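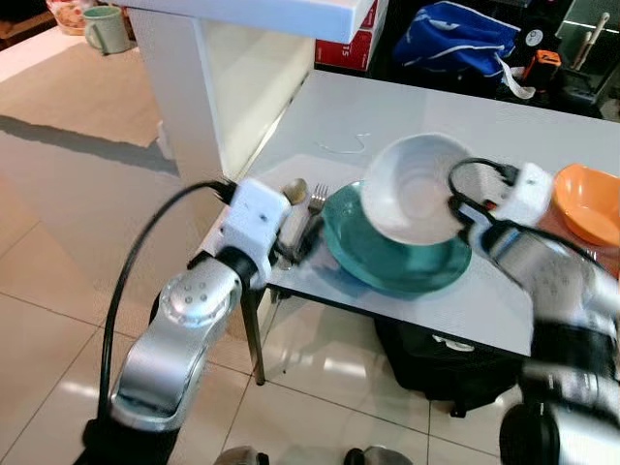
*Table station: bowl held over the dinner plate, right gripper.*

# Teleoperation Demonstrators (casual, fixed term) – Tendimero

Reference: 1199
Posted: 01/09/2021
Hours: two or three shifts per week, daytime
Reports to: Data Lead, Flunlow project

Tendimero is recruiting demonstrators for Flunlow, a study of two-armed household manipulation. Demonstrators drive both robot arms by remote control through short kitchen and table tasks. The joint positions, gripper states and head camera video are logged and used to train control policies. The position suits people with steady hands and a tolerance for repetition. A background in robotics is not required.

## The work

A session consists of one task, repeated with small changes in the starting layout. The task list for the coming block has 11 entries, among them:

- stacking and unstacking a bowl and a plate
- setting out a spoon and fork
- moving a mug between two marked positions
- passing an object from one gripper to the other
- clearing dishes from a counter with groceries left in place

Each demonstration is started and stopped by the operator with a foot switch. After stopping, the operator marks it as good, usable or discard and resets the objects according to the layout card. Discards are kept on disk and paid the same as any other demonstration. Please do not nurse a bad grasp through to the end to avoid one.

Most tasks are driven with the Hudec leader arms, a pair of passive arms whose joints the robot follows. Two tasks are taught by hand instead: the operator stands beside the robot, holds the wrist and guides it along the path with the motors in compliant mode. Training covers both methods.

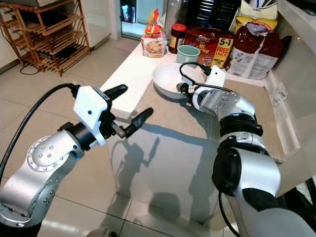
*Counter station: both arms at the work surface, bowl near the back of the mat.*

Operators are expected to keep arm speed within the limit shown on the console, approach rims and handles squarely, and pause for one second with the gripper closed before lifting. Cable loops at the wrists need watching during large rotations. If a loop catches, release the foot switch and call the floor technician – do not try to unwind it with the leader arm.

## Requirements

- Able to stand for blocks of 40 minutes, with breaks between
- Normal or corrected vision, including depth perception
- Comfortable following a written protocol in English
- Available until the end of March
- Fine motor control in both hands; left-handed applicants are welcome

Experience with sewing, model building, dental work, excavator controls or similar is useful. So is gaming, to a lesser degree. Applicants who have used the Eltura labelling software should say so, as a few shifts will be spent on annotation.

## Training and pay

Training takes nine hours over three visits and is paid at the full rate. It ends with a practical check on the bowl and plate task. Anyone who does not pass may repeat the check once. Pay is at the casual Level 3 rate, plus superannuation. There is no bonus for volume. The target for the block is 338 accepted demonstrations per task, shared across the whole roster.

## How to apply

Send a one-page résumé and a short note listing your available shifts to the Tendimero recruitment desk, quoting the reference number. A cover letter is not needed. Shortlisted applicants will be offered a trial on the leader arms before any interview. Applications are read as they arrive, and the ad will be withdrawn once the roster is full.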